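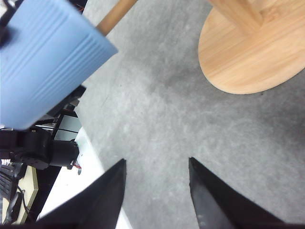
Minutes, May stylists' meeting, Hebden salon

Started at 8, finished when the first perm walked in. Jericho Lumanlan in the chair, me (Faith Laizer) typing with one hand and eating a bagel with the other, so forgive the spelling. Everyone from the floor came except the two juniors who are at college. Apologies from the Prondanano salon, who were meant to dial in and didn't.

Last month's minutes
Agreed, with one fix. I wrote that toner is free with every root smudge. It's free with a full head only. Sorry to whoever got an earful at the desk over that!

Scalp treatments
This took up most of the morning. We've been trying the Clallex scalp scrub and the leave-in at the basins and I'll put my own cards on the table, I love the scrub. My Saturday ladies ask for it by name now. Jericho is less sure. He finds it takes too long to rinse out of thick or curly hair, and he ran over on three clients in one day because of it. We went back and forth a bit. Where we ended up: the scrub stays on the menu as an add-on, and it gets its own 15 minutes in the book so we stop squeezing it into the shampoo. No scrub on the same visit as a color or a relaxer. If a client has any broken skin, skip it and offer the plain massage.

The leave-in is going. It made fine hair look flat by lunchtime and the smell divided the room (I said cough drops, I stand by cough drops). We'll use up what's open and won't reorder.

Consultation cards
We had 118 cards in the drawer with no patch test date on them. I went through the lot, so please don't let it creep back up. If there's no date, there's no tint, even if it's someone you've been doing for ten years and she's giving you the look. Jericho will move the date box to the top of the card, next to the name, where we'll all see it. New ones go to the printer this week.

Prices
Cuts stay where they are. Blow-dries go up by $2 from next month. I'm a bit nervous about that one but we haven't touched them in ages and the girls down the street are well above us. Please mention it at checkout now so it isn't a shock.

Retail
We've got $3000 to spend on stock for the summer. Jericho wants most of it on Benow sun sprays and the travel sizes, and I'd like some kept back for brushes, because we run out of the big round ones every single year. Settled on a split, Jericho to send me his list by Saturday and I'll do mine the same day. Nobody order anything on their own please, we ended up with two boxes of the purple shampoo last time.

Training
Prondanano have offered us places on their curly cutting day. I'm going, and there's room for more of us, so write your name on the sheet in the back. You'll need to bring your own shears and a model with at least shoulder-length curls. If you can't find a model, ask me, my cousin will do anything for a free haircut.

Any other business
Towels are coming back from the laundry stiff as boards again. I'll call them.
Whoever has the small diffuser, it lives at station four.
The playlist got raised. We are not settling the playlist in a meeting.
Late clients: still a 15 minute limit, then it's up to the stylist. Text me if you turn somebody away so I can rebook them.

Next meeting is the same time next month, and Jericho is bringing breakfast.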